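Guides > Laundry & Closets > Folding on the Bed: Your Questions

We use cookies to remember your preferences and count visits. Accept / Manage settings

Folding on the Bed: Your Questions

I get more mail about folding than about anything else on Kimaro, and I love it! These are the questions that keep coming back, with the answers I give my own family.

Why the bed and not a table?

Space, mostly. A double bed gives you more flat surface than any table in my apartment, it's right next to the closet, and you can spread a whole pair of pants out without one leg sliding to the floor. It's also a nice height if you kneel on a cushion beside it. And you have to finish before bedtime, which does wonders for me.

Do I need to make the bed first?

Pull the duvet up so it covers the mattress, and that's plenty. A few wrinkles won't hurt. If there's a big ridge right where you want to fold, smooth that one spot with your forearm and leave the rest alone.

Does the pattern on the duvet matter?

More than I expected! On a busy print it can be hard to spot a patterned T-shirt or a stray baby sock, so I do the plain clothes there and save the prints for last. Dark clothes on a light cover are the easiest of all. You can see every edge, and you notice right away when one side has crept out past the other.

How do you fold black clothes without covering them in lint?

Wipe your hands first, run a lint roller over the patch of duvet you'll be using, and fold with the outside facing in for as long as you can. Fleece covers are the worst for this. Smooth cotton gives me very little trouble.

What's the basic fold for a top?

Lay it face down and smooth it from the middle outward. Bring one side in, sleeve and all, then the other, so you have a long strip. Fold the strip up from the hem in halves or thirds, depending on your drawer. Go slowly for the first 6 and your hands will have it by the time you reach the bottom of the basket.

My folds come undone when I pick them up. Help!

You're probably lifting from one corner. Slide a flat hand underneath and put the other on top, like moving a slice of cake. On a soft surface it also helps to press down on each fold for a second before making the next one, as the mattress gives a little and the cloth wants to spring back.

Can I leave the top edge soft, or should everything be crisp? 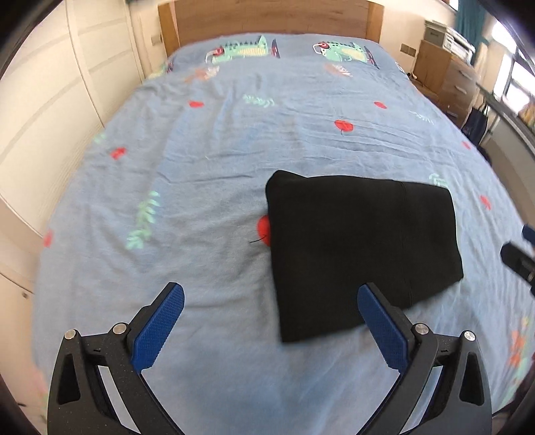

Soft is fine, and for knits and sweatpants I prefer it. A hard crease across thick fabric only has to be shaken out again later, and a loosely rolled edge is easy to grab from a drawer. Save the sharp edges for shirts and pillowcases (or for days when you feel like showing off).

How do I get kids to join in?

Let them use their own bed! A duvet with cartoon characters or fruit on it is a ready-made game: "put the shirt next to the dinosaur," "cover up an apple with your pajamas." My nephew will fold 25 washcloths this way and ask for more.

How long should a basket take?

Mine takes 3 songs if it's mostly T-shirts. Socks are another matter and I refuse to time them.

Reader comments (3)

Godfrey Nyamweya
The slice of cake trick fixed my sweaters. I'd been carrying them like a cat carries kittens.

mossy_drawer
Can you do fitted sheets next? I have watched so many videos and still end up with a ball.

Aravind Nair
We did the apple game with our two last night and they got through all the school uniforms. The younger one hid the socks under the pillow, so we're still missing a few.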